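Date: 23 November 2019
From: Isla Haldane
Subject: Re: Taheri two-arm kit, trial notes

Dougal MacAulay wrote:
> Has anyone had the Taheri pair on the bench long enough to say
> whether the yellow fingers are worth the extra? Stendow want an
> answer before they renew, and the Clatex quote has gone up again.

We have had the pair at Lumham since October. Both arms sit on a single aluminium rail at the near edge of the table, which made alignment simple. Base clamps have held. My complaint is the cable run: the purple leads arch well above the wrists and need slack at the elbow, so allow for that before fixing anything overhead.

The job under test is handling a flat blue piece between two grippers, on a printed cover. Wrist view, table view, then the same again:

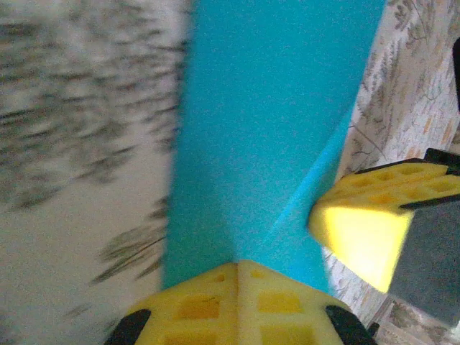
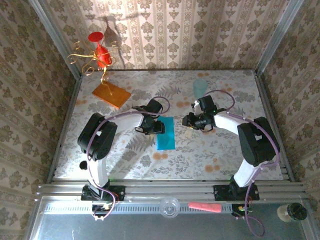
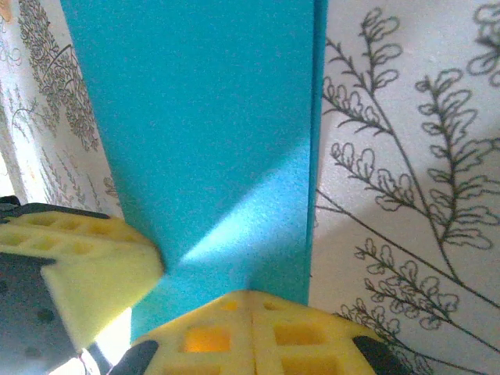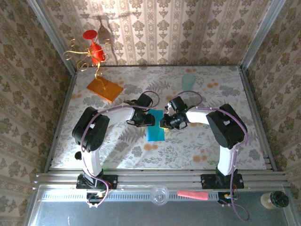
On the fingers: the lattice gives under load and recovers. After 3,000 closures on set one I found no splits in the cell walls. Set two had a small tear at 1,000 and was replaced under warranty. The hard tips supplied as standard marked our thinner stock, and I would not go back to them for sheet work.

Handover between arms is less good. Of 19 logged attempts with the default timing, 18 completed, but the receiving arm closes late and the piece can turn slightly. Gillespie Matheson has a patched config which shortens the delay. I have not tested it with both wrist cameras streaming.

The manual is poor on calibration. Skip chapter two and use the sheet Abelardo Muñoz posted to the list.

Short answer for Stendow: yes to the fingers, wait on the handover module.

Isla

3 replies | 0 shares

Related threads
Clatex quote, revised
Rail clamps: torque settings
Taheri calibration sheet (Abelardo Muñoz)
Wrist camera dropouts on long leads (Jean Carnegie)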